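Household and shop-floor chore robots

By Kamonchanok Siriwan
Last revised in November

Chore robots are machines meant to take over the small, repeated jobs that people do with their hands at home and in workshops, such as folding towels, loading a dishwasher, wiping down a counter, sorting screws into bins or moving parts from one tray to another. The name is a loose one. Most writers leave out machines that do a single job inside a closed box (a washing machine, say, or a bread maker) and keep it for machines that have to reach out into a room that was arranged for people and cope with whatever they find there.

The question people ask most often is whether such machines can do these chores yet, and the fair answer depends a great deal on which chore is meant and how tidy the room is. Floor cleaning has been handled well enough for years that plenty of families hardly think of it as robotics anymore. Picking a known part out of a known tray is ordinary factory work. Clearing a dinner table after a birthday party, with the napkins in the glasses and the gravy still in the boat, is a good deal further off.

Background

Early factory arms worked by repetition. A technician would lead the arm through a set of positions, the arm would store them, and from then on it would go back to those same positions all day long, whether or not there was anything waiting for it. This suited welding and painting very nicely, and it still does. It did not suit kitchens, where the mug is never in the same spot two mornings in a row.

The later approach, and the one that most present work follows, is to let the machine look at what is in front of it and choose its own movement. Some systems are taught by people who steer the arm through a chore again and again, so that a computer model can learn from the recordings. Others do most of their practicing in simulation, where a dropped plate costs nothing and the arm can try the same reach thousands of times overnight. Many teams mix the two, and they will argue cheerfully for hours over the right proportions.
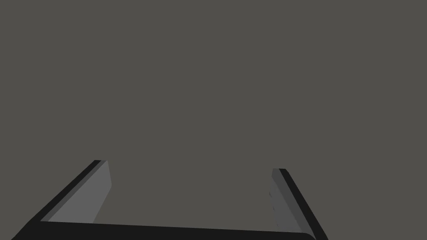
Practice in simulation has its own troubles, as anyone who has moved a trained arm from the computer to the workbench will tell you. Real dish towels sag and bunch up in ways that are hard to calculate. Real countertops have crumbs and sticky rings on them, and the afternoon sun comes in at a slant and turns a steel pan into a mirror. Developers try to prepare for this by changing the lighting, the colors and the weights of things at random while the machine practices, which helps quite a lot with rigid objects and rather less with soft ones.

Grippers

Many chore robots use a plain gripper with two parallel fingers that open and close like a pair of tongs. It is cheap, it is easy to repair, and it is surprisingly capable once you stop expecting it to behave like a hand. It can lift a cup by the rim, pull a drawer by its handle and pinch the corner of a towel. It struggles with coins and playing cards lying flat on a table, and with jar lids, which want a steady twist and a firm hold on the jar at the same time. Hands with more fingers have been built many times over, but they bring more motors, more wiring and more things to go wrong, and for a lot of chores the extra fingers don't earn their keep.

The Kustby trial

One of the better-recorded household trials was run in Kustby by Rungnapa Sriwong and Kittipong Rungrueang, using an arm on a rolling base known as the Garness. The arm was given 4 chores: putting away cutlery, folding hand towels, wiping a table and emptying a small laundry basket. Over the whole trial it made 2,000 attempts, of which 497 needed a person to step in and help. Cutlery went best by a wide margin. Towels were the slowest, and the longest single fold took 55 seconds, a figure that Sriwong was fond of quoting to visitors who had come expecting something quicker.

The families who took part were, on the whole, patient with it. Several said they didn't mind how slow it was, so long as it could be left running while they were out. That turned out to be the sticking point, though, as the arm had to be supervised whenever it was moving.

Shop-floor use

Workshops have had an easier time of it. At Bailly, a maker of cabinet fittings, an arm sold under the name Brekasus sorts hinges into trays and hands full trays along to the packing bench. Decha Sriwong, who set it up, has written that most of the effort went into the trays themselves, which were redesigned with wider slots and sloping sides so that a slightly clumsy drop would still land where it should. The same lesson comes up in many small shops: it is often cheaper to change the bench a little than to make the robot cleverer.

Open problems

Speed, soft materials and safe working around children and pets remain the main difficulties in the home. Recovery from mistakes is another. A person who drops a spoon picks it up without a second thought, while a machine may carry on stirring with nothing in its grip. Siriporn Thongsuk has argued that trials should report how often a robot notices its own mistakes, alongside the usual count of chores finished, and a few groups have begun to do so.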